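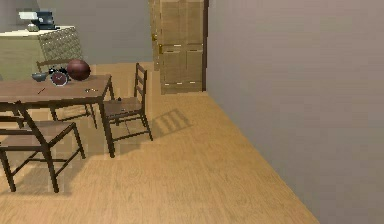
Sous-location et colocation : questions fréquentes

Gestion locative Tralbridge -- page mise à jour en septembre

Puis-je sous-louer une chambre de mon logement ?
Oui, sous réserve de l'accord écrit du bailleur. La demande précise la durée, la surface concernée et le loyer envisagé. Le loyer au mètre carré demandé au sous-locataire ne peut pas dépasser celui du bail principal.

Comment transmettre la demande ?
Par le formulaire 13, disponible dans l'espace Tokiten, rubrique Bail. Les demandes déposées avant midi sont enregistrées le jour même. Le délai d'instruction est de 20 jours. L'absence de réponse ne vaut pas accord.

La chambre doit-elle être meublée ?
Non. Si elle l'est, un inventaire signé des deux parties est joint au contrat de sous-location. Il mentionne l'état de chaque meuble, literie comprise.

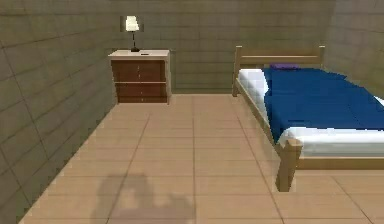

Wichai Srisuk demande si l'inventaire peut être établi après la remise des clés. La réponse est non : un document postérieur n'est pas recevable en cas de litige sur le dépôt de garantie.

Qui répond des dégradations ?
Le locataire principal, seul, vis-à-vis du bailleur. Il peut ensuite se retourner contre le sous-locataire sur la base de l'état des lieux -- d'où l'obligation d'en conserver un exemplaire daté.

Des frais de dossier sont-ils appliqués ?
49 euros par demande, non remboursables. Les locataires de la résidence Rweyemamu en sont exonérés au titre de leur convention.

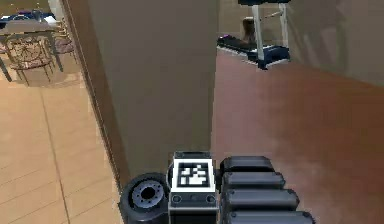 Fin de la sous-location

Le sous-locataire peut-il rester après la fin du bail principal ?
Non. Son contrat prend fin avec celui du locataire principal.

À qui adresser une réclamation ?
À Wafula Urio, service des baux, agence de Gekville, poste 2444. Rappeler le numéro de bail dans l'objet du courrier.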